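2 Planning your purchase

Read this section before you ask for a quotation. It covers what to order, what your room must already have, and which costs tend to be left out of a first budget. Installation starts in section 3.

2.1 What is in a Miranen set

A standard set is one pair of hand-held grippers, one charger, one case of spare pads and a licence for the Owen recording software. The head-mounted unit is a separate order line. Sites that only record table-top work often leave it out in the first year and add it later.

Note: Pads are treated as consumables and are not covered by the warranty.

2.2 Deciding how many sets to buy

1. Write down the tasks you want to record and the room each one will be done in.

2. Work out how many people will record at the same time. Order one set for each of them. Grippers can be shared between shifts, but not within a session.

3. Add one spare set if you have 3 or more operators. Repairs are done at the Pranirton workshop and take up to 22 working days, including carriage.

4. Check who will wear the head-mounted unit. It must stay level when the operator leans forward over the work. Operators who wear glasses should try the unit on before you order, as the strap and the arms of the glasses can press on each other.

5. Allow for hand size. The grip comes in two sizes and cannot be changed after delivery.

Caution: Do not mix grippers from different sets. Each pair is calibrated together at the workshop, and the marker cubes are matched to the pair.

2.3 Checking the room

You do not need a special room. An ordinary office or meeting room will do if it passes the checks below. Carry them out at the time of day you expect to record.

1. Switch on all the ceiling lights and look for reflections. Glass partitions and polished cupboards are the usual trouble. Blinds behind the glass reduce the problem but may not remove it, so price a matt film or a fabric screen if you have a long run of glazing.

2. Stand where the operator will stand and swing both arms. Allow clear space on all sides, and move coat racks, baskets and loose furniture back to the walls.

3. Check the path of any cable. It should hang in an easy loop and never pull tight when the arm is stretched out.

4. Hold the two grippers at working distance and check that the marker cube on each is well lit and faces into the room.

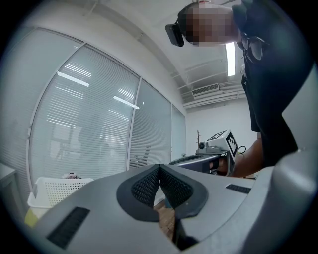

2.4 Preparing the budget

Prices are on the order form dated Aug 30, 2025 and hold until the end of February. Besides the sets themselves, enter the following:

Spare pads. Allow 2 pairs per gripper per year for light use, and double that for work with rough or sharp objects.

Storage. A full day of recording fills nearly 19 per cent of the supplied drive. If you keep raw files, you will need your own server space.

Operator time. On most sites this is the largest cost. Include the first week, when few recordings will be good enough to keep.

Nato support plan. Optional. It covers recalibration once a year and a loan set during repairs — worth pricing against the spare set in 2.2, as few sites need both.

Caution: Carriage to and from the workshop is charged separately unless you hold a support plan.

2.5 Before you send the order

Confirm the grip size for each operator, the delivery address and the name of the person who will sign for the case. Grippers with opened pad seals cannot be returned.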